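Zillenau opens preorders for its Falum gripper kit

I've been waiting on this one since the spring – Zillenau is finally taking orders for Falum, its bolt-on gripper kit for small robot arms. You get the gripper, a wrist camera and 2 sets of fingers for $382, and the first 1,000 kits go out in September.

What I like is that they're pitching it at tabletop jobs, the boring household kind (my favorite kind!). The wrist camera looks out past the fingers, so you see pretty much what the gripper is about to deal with.
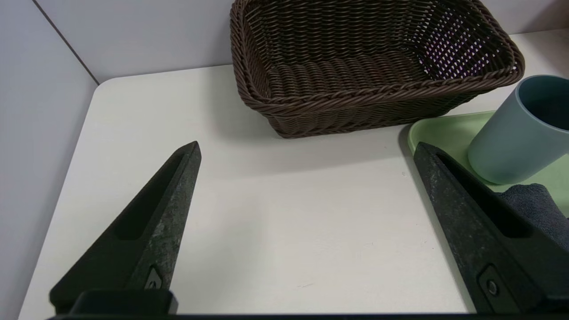

Falum's view of the table, with a woven basket, a green tray, a cup and a folded cloth.

Setup is supposed to take 5 minutes if your arm is on the supported list, and mine is, so I'll be timing it. Khondokar sells a similar kit and I've been pretty happy with it, but the camera costs extra there and the software is a pain to update.

Shipping is from the Vurnberg warehouse only for now, so check the postage before you get too excited. I've put my order in and will post a full review once I've had a few evenings with it.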